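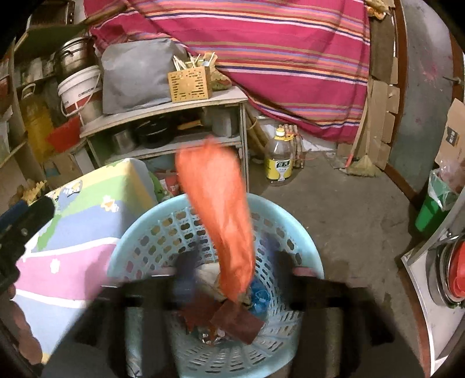 A laundry basket is an open container, usually made of plastic, wicker, wire or cloth, used to hold clothing before or after washing. The plastic kind is also widely used around the home for other jobs, such as storing toys, carrying groceries in from a car, or gathering litter and empty wrappers while a room is being tidied.

Design

Most plastic laundry baskets are molded in one piece. The walls slope outward from the base so that empty baskets can be stacked inside each other. A thick rolled rim stiffens the top edge and gives the hands something to grip. The walls are pierced with openings, which save material, reduce weight and let air reach damp cloth. Round holes, narrow slots and diamond-shaped lattice are all common, and one basket may combine several patterns. Pale blue, white and gray are frequent colors.

Round baskets are easy to reach into from any side. Oval and rectangular ones sit better against the hip when carried, and some have one wall curved inward for this purpose. A hamper differs from a basket in being taller and usually having a lid.

Use in tidying

In small homes a basket often stands on the floor beside a low table or cabinet and collects whatever is cleared from it. Food wrappers, plastic bags and paper scraps are dropped in during the day and sorted later. The open top accepts large, light items that would fill a kitchen bin quickly.

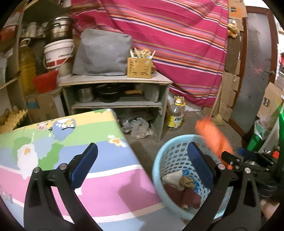 Light-blue plastic basket with lattice sides, beside a low table with a cartoon-printed cover.

Because the walls are perforated, a basket used in this way does not hold liquids or crumbs. Some households line it with a large bag, folded over the rim. Others leave it unlined and empty it by hand, separating film and bags from paper. Thin plastic packaging tends to spring open after being crumpled, so a basket can look full while holding little weight. Flattening or knotting bags before they go in makes more room.

Table covers

Low tables in rooms used for eating and play are commonly given a printed cover. Cartoon characters, flowers and bands of bright color are popular patterns. Wipeable covers can be cleaned with a cloth, while fabric ones are shaken out and washed.

Care

Plastic baskets are rinsed with warm water and mild soap, and a soft brush is used for the openings. Long exposure to sunlight makes many plastics brittle, and cracks usually begin at the rim or between two openings. A cracked basket can snag clothing and is generally kept for dry waste or garden use.

See also

Clothes hamper
Waste container
Tablecloth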